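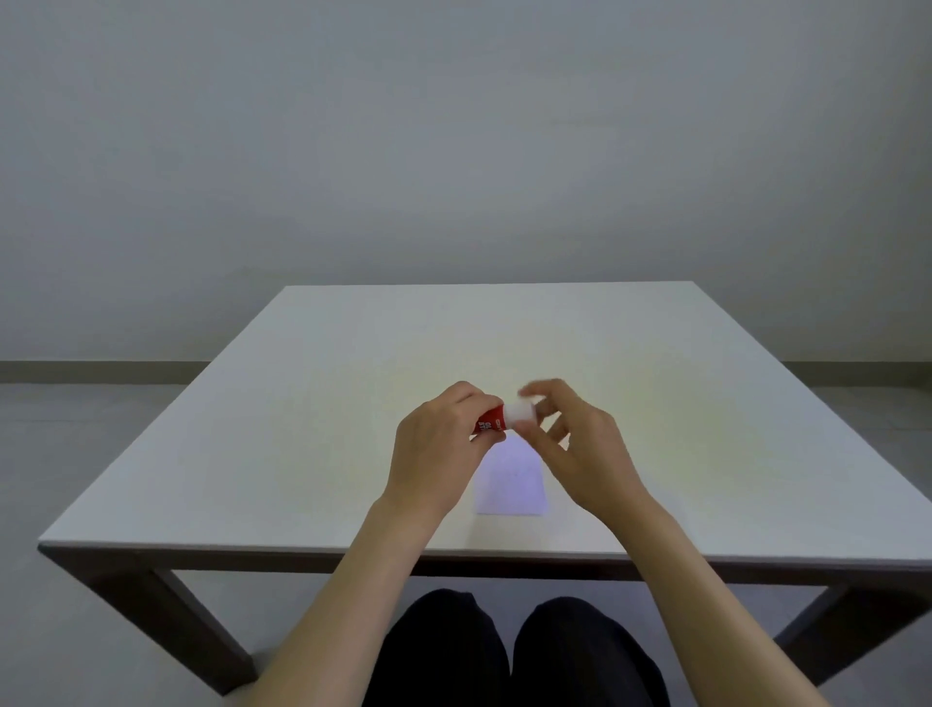
Huttunen, November 9, 2019

I'd been told that Yu-na Cheon keeps a tidy workroom, but I wasn't ready for quite how tidy. Grey walls, a big square table with a white top and dark brown legs, and that's pretty much your lot. "I used to have shelves everywhere," she told me, putting the kettle on in the next room. "Then I spent all my time looking at the shelves!"

Yu-na makes small folded cards under the name Voro, and has done since she left her office job in May last year. Her record is 200 in a week, for a wedding, and she'd rather not repeat it. I asked what she spends her money on and she laughed. Paper, mostly, and then glue sticks — the ordinary kind you'd find in any school bag.

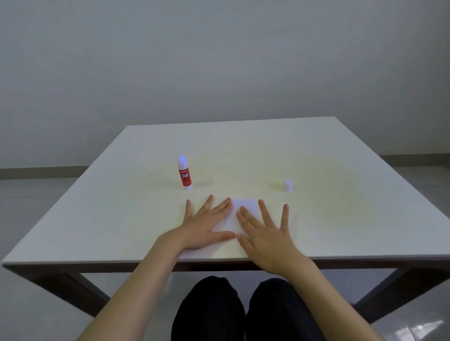
"People expect me to have some special pot of something with a brush," she said. "I tried all that. The paper went wavy and I had it in my hair. With a stick you go right up to the edge, fold it over, press down with both hands and hold it there. Count to ten if you're impatient, twenty if you're me."

It was her old neighbour Young-sook Hong who taught her the pressing part (fingers flat, no rubbing). Mrs Hong is still her harshest critic, and once sent back a birthday card with the crooked corner circled in pencil. Yu-na has kept it.

We got on to the subject of caps, about which she has feelings. She stands hers on the table where she can see it, every time, having ruined more sticks than she'd like to admit by leaving them open overnight.
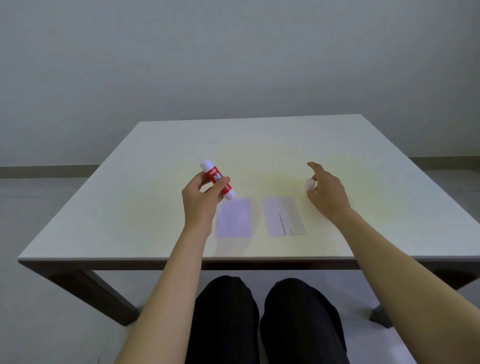
"I'm the same with the sheets," she went on. "I put them next to each other before I do anything, and I have a good look at which way up they're going. I once stuck 59 inserts in upside down. Mrs Hong found that very funny."

She's taking orders for winter now, and she'll have a table at the Kenonis craft fair if she gets enough made. I bought four cards before I left, and I've already posted one to my sister.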